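Bulteo Costume & Style Club, minutes, June meeting
Started 7:40 pm, library back room. Quorum ok.
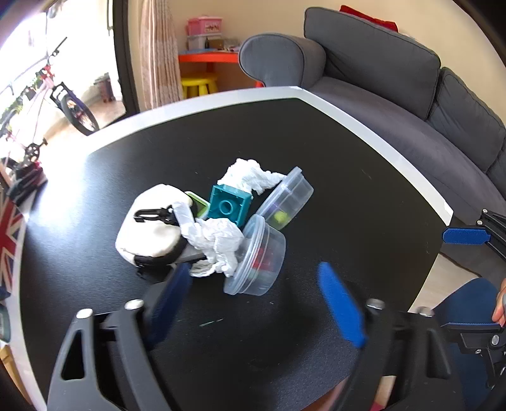 1. Last minutes. Approved, one fix: the Surnitz premiere gown was "oyster" not "oister silk".

2. Awards night recap page. Long talk. Page got 338 comments, most of them on the yellow cape. Agreed to keep best/worst format but drop the word "worst", people were getting mean. New label to be voted on by email. Suggestions so far: "Hmm", "Not For Me".

3. Summer gala watch party. Friday, doors at 6. Bangash Hall has said yes, we get the small room plus the projector. Room for about 40. Black tie optional, tiaras encouraged. Snacks potluck again, no red sauce near the borrowed gowns pls. Scorecards need reprinting, old ones still have a line for gloves and hardly any one wears them now.

4. Museum trip. Grilus House has the stage gowns up until fall. Group rate needs 12 hours notice by phone, not online. 3 members can drive. Waiting on a head count before we book.

5. Newsletter. Red carpet hemlines piece is in, runs too long, cut to one page. Still want somthing on velvet jackets. No takers.

6. Dues. Same as last year. Motion carried, 4 against.

7. Other. Lost: one pearl clip earring, from the spring tea. Sequin repair night moved to the next meeting, bring own needles.

Closed 9:05. Chairs stacked. Next agenda items to the secretary by the usual deadline.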